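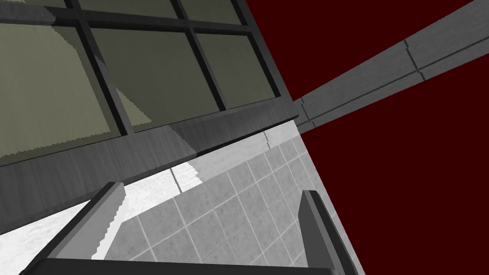 4.2 What changed on the day shift

When we first visited the Jivico site at Trolesbridge, the arm was already working on the packing line, and the people there had already given it a name, Obi, which we have kept in this paper because every interview uses it and it would feel odd to write around it. Over 100 hours of shift time were observed between then and July, and we are very grateful for the patience (and the tea) we were given throughout.

The change that packers brought up most often was to the rhythm of the day. Before Obi, a slow spell at one end of the line was noticed by whoever stood next to it, and somebody would simply wander across and help. With the arm in place, help has to be asked for through the Gollden screen, and several of the older hands told us they missed the wandering more than they had expected to. Others, particularly those with sore wrists, were glad to hand over the heavier lifting and said so warmly and at some length.

A second change concerns practice. New tasks are tried in simulation before the arm attempts them on the line, and 18 of the packers were invited to sit in and comment. The rendered view they were given (Figure 2) is quite a bare one: the two fingers of the gripper rise from the bottom, with grey floor tiles and a large paned panel, something like a window or glazed door, beyond them, and plain dark red areas to the right. We had worried that so little detail would put people off, but the discussion was lively, and much of it was about where a person would naturally stand, a matter the rendering leaves entirely open. One packer asked whether the shadows, with their stepped edges, were meant to tell her the time of day!

We take these sessions seriously as part of the job. They were paid, but they were not counted towards the shift target, and that small mismatch caused more grumbling than the arm itself ever did. Section 4.3 returns to it alongside the rota changes.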